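Clube de Caminhadas Cullinane
Ata da reunião de preparação da época de novembro

Presentes: Lumturie Kelmendi (presidiu), Eoin Tully, Rochelle Brannigan, Gearóid Ó Dálaigh. Ruairí Ó Ceallaigh entrou às 19h20, vindo do comboio.
Secretariou: Rochelle Brannigan.

1. Ata anterior
Lida e aprovada sem alterações.

2. Trilho da crista de Jombridge
O Eoin fez o percurso completo no sábado passado e chegou à reunião encantado! A subida nova pelo lado norte está aberta até ao marco velho, o piso aguentou bem as chuvas e a vista sobre os dois vales compensa cada metro (são 300 de desnível, quase todos na primeira hora). Propôs que seja esta a caminhada de abertura e todos concordaram logo. O Gearóid lembrou que a passagem das lajes fica escorregadia com geada, por isso a saída passa para as 9h30. Quem quiser um dia mais curto pode voltar pelo bosque, que nesta altura está lindíssimo.

3. Fim de semana em Purley
O albergue confirmou a reserva para as duas noites, com jantar incluído na primeira. A Lumturie leu a lista das camas e ainda há lugares no quarto grande. No segundo dia fazemos o circuito dos moinhos, no sentido contrário ao do ano passado - a descida final fica muito mais suave para os joelhos. O Ruairí leva as cartas e combina com o albergue a hora do pequeno-almoço.
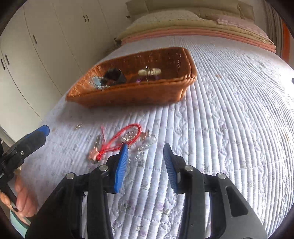 4. Merenda e material comum
Vamos voltar à merenda partilhada na chegada da primeira caminhada, ideia da Rochelle, que foi recebida com grande entusiasmo. Cada um traz uma coisa salgada ou doce e o clube trata do chá. Para o pão e a fruta serve na perfeição um cesto entrançado como o da fotografia, de cantos arredondados e rebordo grosso, que se agarra bem com as duas mãos; quem tiver um parecido em casa que o traga, por favor. O Eoin leva o fogareiro, e o Gearóid fica com os termos grandes até à véspera.

5. Bastões e mapas
A Koltix respondeu ao nosso pedido e empresta bastões para a época toda, o que é uma notícia fantástica para quem está a começar. Levantam-se na loja, em nome da Lumturie. Os mapas plastificados custaram 191 euros, já pagos, e ficam no armário da sede. Pede-se que sejam devolvidos na própria semana, mesmo com lama.

6. Caminhada dos principiantes
O Ruairí apresentou um percurso de até 90 minutos ao longo do ribeiro, com duas pontes de madeira e um miradouro fácil a meio. Houve muitas perguntas e muita vontade de ir! Crianças são bem-vindas se vierem acompanhadas. Cães só à trela, porque há ovelhas nos dois últimos prados. Falta confirmar onde se pode estacionar; o Gearóid fala com o dono do terreno junto à ponte.

7. Outros assuntos
A Rochelle pediu fotografias das saídas do verão para a página do clube. O Eoin perguntou se ainda se pode inscrever uma prima no fim de semana de Purley; pode, desde que pague o sinal antes da caminhada de abertura.

A reunião terminou às 21h10. A próxima será na sede, à mesma hora.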